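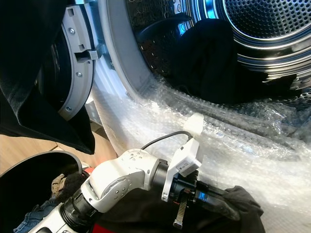
El deshielo también es temporada, y habría que gestionarla

Los planes de uso de los senderos de media montaña suelen distinguir dos periodos: con nieve y sin nieve. El primero se regula con bastante detalle (anchura de huella, separación entre esquiadores y caminantes con raquetas, horario de paso de la máquina pisapistas) y el segundo con una página de recomendaciones. Entre ambos queda un intervalo de varias semanas que no figura en ningún cuadro y en el que se produce la mayor parte del daño al firme. Mi propuesta es sencilla: cerrar determinados tramos durante ese intervalo, con criterios medibles y publicados de antemano.

El mecanismo es conocido. La capa superficial se deshiela antes que la subyacente, el agua de fusión no puede infiltrarse y los primeros centímetros de suelo quedan saturados sobre una base todavía helada. La resistencia al corte cae a valores muy bajos. Una bota deja entonces una huella profunda, el siguiente caminante la evita pisando el borde y el sendero se ensancha. Con la primera lluvia, las huellas alineadas en el sentido de la pendiente funcionan como regueros. 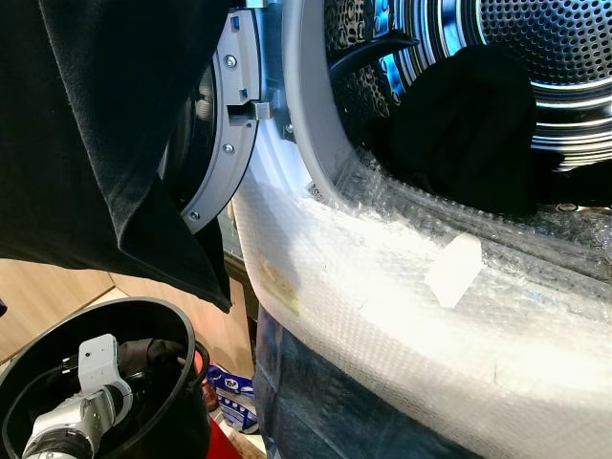 La nieve compactada agrava el problema en los itinerarios más transitados. Una traza pisada desde diciembre conserva densidades muy superiores a las del manto contiguo y tarda más en fundirse. Durante días queda un cordón de hielo en el eje del camino, con barro a ambos lados. El usuario elige el barro, como es lógico. En el bosque de Meireles, entre la cota 800 y el collado, a 1035 metros, se aprecian tramos donde la plataforma original apenas se reconoce y el paso real discurre por el talud, entre raíces de haya descubiertas.

Se suele responder a esto con obra: escalones de madera, canales transversales, aportes de grava. No tengo nada contra la obra bien hecha. Los canales del camino de Culari, colocados con la inclinación correcta y limpiados cada otoño, evacuan sin dificultad. Pero un canal transversal está dimensionado para recoger escorrentía sobre una superficie estable. Si la superficie es un lodo pisoteado, se colmata en pocos días y el agua lo rebasa. La obra necesita que el tránsito cese en el momento crítico – o que al menos se reduzca mucho – para cumplir su función el resto del año.

El criterio de cierre no puede ser una fecha fija. El deshielo de la umbría de Platov y el de la solana que tiene enfrente no coinciden casi nunca. Tampoco sirve la apreciación visual del guarda, que varía de una persona a otra y resulta difícil de defender ante una reclamación. Propongo combinar dos lecturas: la temperatura del suelo a poca profundidad y la penetración de una varilla normalizada en puntos marcados del trazado. Ambas se toman a primera hora y a mediodía. Cuando la lectura de mediodía supere el umbral en la mayoría de los puntos, el tramo se cierra. Se reabre al descender las lecturas por debajo del umbral durante varios días consecutivos.

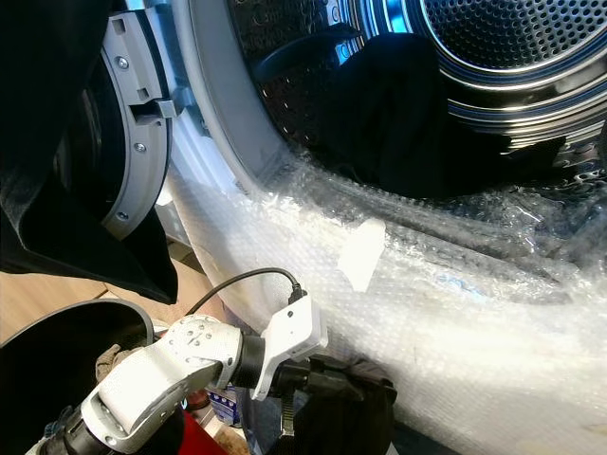 El coste material es reducido. Para la red que conozco mejor, la de la sierra de Wukier, bastarían nueve puntos de control, situados en collados, cruces de arroyo y rellanos con suelo arcilloso. El itinerario 305, que concentra buena parte de las visitas, exigiría tres de ellos. Los aparatos son baratos y la toma de datos cabe en la ronda habitual de vigilancia. Lo caro es mantener la información al día en los accesos, y ahí conviene ser estricto: un cartel de cierre que permanece puesto cuando el suelo ya está firme enseña al visitante a ignorar el siguiente.

La objeción más seria es la del desvío. Si se cierra un tramo, una parte de los caminantes buscará otro, quizá peor preparado. Es cierto, y por eso el cierre debe acompañarse de una alternativa sobre pista forestal, aunque resulte menos atractiva. 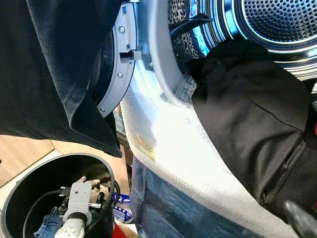
Duarte Esteves me escribe que la alternativa por pista es inaceptable para quien viene a caminar por el bosque, y que prefiere un aviso voluntario: «Quien entienda el motivo se quedará en casa; quien no lo entienda saltará la cinta igualmente». Añade que los cierres tienden a prolongarse por comodidad del gestor, y que en su zona hubo uno que duró hasta bien entrada la primavera con el terreno seco.

Acepto la segunda parte sin reservas. Un cierre sin condición de reapertura escrita es un abuso y debería poder impugnarse. Sobre la primera discrepo. El daño en suelo saturado depende mucho de los primeros pasos: unas pocas pasadas bastan para romper la superficie, y un aviso que reduzca las visitas a la mitad deja gente de sobra para hacerlo. La medida voluntaria funciona razonablemente con la fauna, donde menos presencia equivale a menos molestia. Con el barro la relación es otra.

Queda por resolver el tratamiento de las bicicletas y de los caballos, cuya presión sobre el suelo es mayor y más localizada. Lo prudente sería aplicarles un umbral más bajo y cerrar antes para ellos, con el mismo procedimiento de medida y los mismos puntos de control.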